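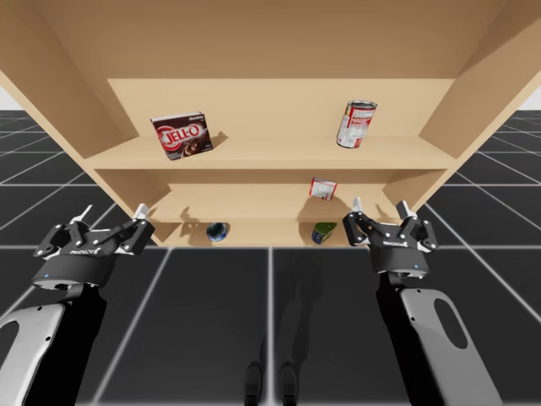 Zhuoran Shi objected this morning, before I even opened the log, that we should stop scoring a grasp only by the final distance to the target, because a planner can get a good number there and still arrive with the wrist turned badly. I agree with this. I had the same doubt in February, but I did not write it down.

April 29, 2025. Shelf task in simulation, two arms, Tutwood planner against the older Sornura one.

Same start poses for both, 13 seeds each. I changed only the approach cost. The old version punishes every close pass to a board equally, so the arm prefers the high shelves and is too shy near the floor. In the new version the cost is smaller along the approach direction — Abdelkrim's idea, he wrote the term and I only tuned the weight. I stopped at weight 4. With 5 the elbow starts to swing outside.
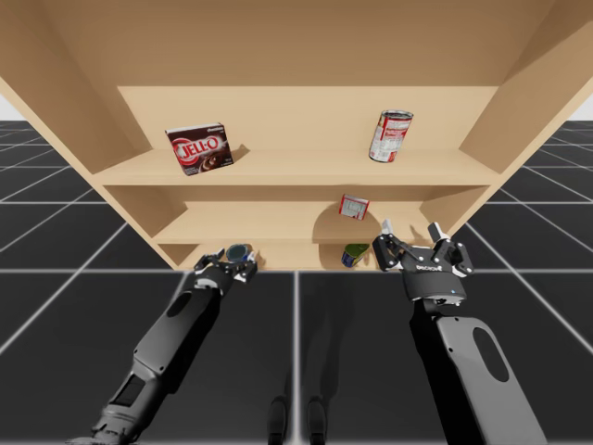 The approach term should be judged on the bottom level first, where the room above the fingers is small and a bad wrist angle has no place to hide. I looked at the left arm for this. It has the dark can between its fingers at the front edge of the bottom shelf, and the right gripper stays open near the green and yellow one, so this state is good for checking both arms against the boards. I saved the joint values from it.

Still open:
Zhuoran's score: add wrist angle at contact, in degrees, as a separate column.
Two seeds gave no plan at all with the old cost. Ask Wanting if the time limit was the same.
The weight is in the Cai config, please do not overwrite it before Ximeng has run her part.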